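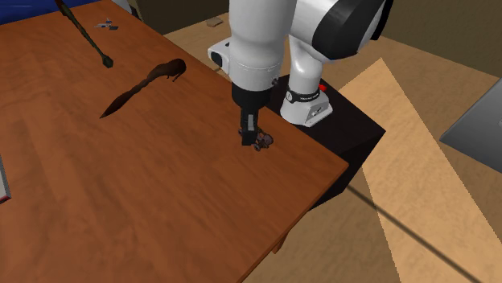 4.2 What the hearing transcripts told me

Figure 3. Simulated tabletop with a white robot arm.

I went into the Ollarow Ports Board papers expecting to be bored, and I wasn't! The inquiry ran all through July, and I coded 72 witness statements, most of them from former managers (plus a few clerks, who were much better company on the page). In 63 of them the witness complains about how a senior official spoke to staff. Hardly any of those complaints reached the final report.

What did reach it was money. The Grirkano dredging contract gets a whole chapter, and the board's founding act of 1973 is quoted so often that I stopped marking it. I'd guess the drafters felt safer with invoices than with people's tempers, but I can't prove that from transcripts alone.

I also read the press coverage, and there the balance flips. Reporters loved the rows and mostly skipped the dredging. My coding sheet for both sets is in Appendix B, with the statements I couldn't place listed at the end.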